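Teaching the arm at the Oltham workshop

2 Sep 2021
By Janka Hubáček

The Oltham workshop has spent most of the summer on remote-control teaching, and members have been asking what that involves from one day to the next. This item covers how we record a task, what changed since the last newsletter, and how to get time on the equipment.

The setup has two parts. The person teaching sits at the Ukby desk and moves a hand controller, and the robot arm follows. Everything the arm does is saved as one recording: the joint positions, how far the gripper is open, and the picture from the small camera on the wrist. A recording starts when the operator presses the left pedal and stops when it is pressed again. The right pedal throws the recording away, and new operators use it a lot.

We started in February by guiding the arm by hand. You hold it near the wrist and walk it through the motion. People pick this up quickly and it still suits simple moves, such as a straight reach or a slow turn. The trouble was that hands and sleeves kept getting into the wrist view, and the Koubek group, who train on the recordings, asked us to find another way. Remote control keeps the operator away from the arm. It took longer to learn than we expected, mostly because you have to judge depth from the screen.

The wrist view takes some getting used to. The gripper finger takes up a large part of it, and the gripper throws its own soft shadow on any pale surface it comes near. Operators who have done a few sessions say they watch that shadow more than the finger. As the gripper comes down the shadow pulls in, and when the two are nearly touching it is time to slow down.
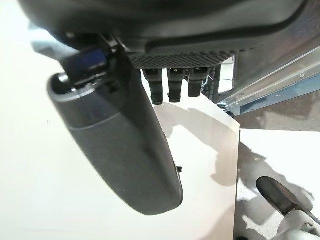
What changed over the summer

Sessions are shorter. We used to book people for a whole afternoon, and the recordings from the last hour were noticeably worse — late corrections, jerky stops, a lot of right pedal. Each operator now records for 45 minutes and then swaps with the next person.

Recordings that contain a small mistake and a clean recovery are now kept. If the gripper comes in too far to one side and the operator backs off and tries again, leave it in and mark it "recovered" in the log. Bumps against the bench and long pauses should still be thrown away.

Start positions are varied on purpose. Before each recording, move the object a little and turn it a little. The Plisum software puts a starting pose on the side screen, and you can follow that if you run out of ideas. Please don't put the object back in the same spot each time because it is easier to reach.

The log sheet has moved to the shared folder. Write down the task, the operator's initials and anything odd about the light. Bright white surfaces can wash out in the wrist camera, so if the blinds are open, note that too.

Getting time on the equipment

There are 13 operators on the list and room for one more, which would make 14. New people do two practice sessions with me before their recordings are passed to Koubek. No programming is needed. A steady hand helps, and so does being willing to repeat the same short motion many times over without rushing it.

Bookings are made on the sheet by the workshop door. If you need to cancel, cross your name out and send me a note so that the next person can have the slot. The desk chair now stays at the Ukby desk — please stop borrowing it for the meeting room.

Known problems

The left pedal sometimes registers twice, so check that the red light is on before you move. The gripper can be slow to open on the first try after the arm has been switched on. Open and close it 5 times before your first recording. If the arm stops following the controller, let go, wait for the tone and restart the session from the desk. Don't push the arm back into place by hand while the controller is live.

Contact: Janka Hubáček, Oltham workshop desk | Copyright Oltham Workshop | Back to top

Last updated: same day as posting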